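Trumedden Regional Map and Guide, reviewed

We moved to Plirnon two years before I bought a decent map of it. The town sits on a canal, with a paper mill at one end and a rail yard at the other, and most maps show it as a dot beside the highway. The Trumedden set is the first I've used that treats the place as somewhere a person might want to walk around.

You get a folded sheet map and a 200-page guide in a cardboard sleeve. The map covers the canal and the towns on both banks, with the old company housing marked street by street. Plirnon has its own inset, large enough to read in a parked car.

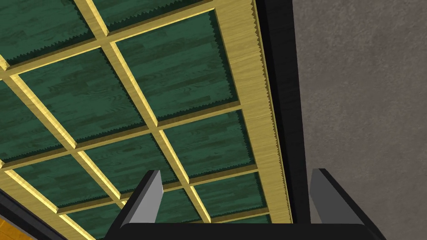
Green panels set in a pale wood lattice.

The guide was written by Ginevra Zuccaro and Dennis Muriithi. Zuccaro's chapters on the mills are the better half. She explains who built what, when the shifts changed, and why Molefe Street has a bend in it (the company wouldn't sell one corner lot). Muriithi handles food and lodging, and his listings are thinner. Three of the diners he recommends near the rail yard have closed.

I used the set on 4 weekend drives and one long walk. The walk along the towpath was accurate to the last footbridge. The driving routes are less reliable. Route 3 sends you over the lift bridge without saying that it stops traffic for boats, and we sat there for 20 minutes.

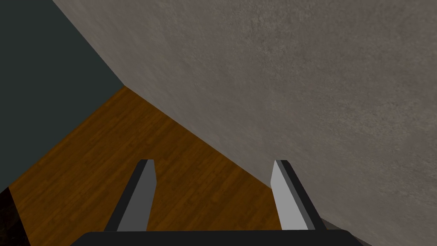

The paper is heavy and holds up to refolding, though mine has begun to split at the center crease. Contour lines are printed in a gray that disappears under a dome light. The index lists streets but leaves out parks and cemeteries, so family history people will have to hunt.

Shahla Mahmoudi at the bookstore tells me a revised edition is due in September with new listings. If you mainly want places to eat, wait for that one. For the history and the town insets, the current edition is worth buying, and the store has marked it down.

Posted 15/07/2021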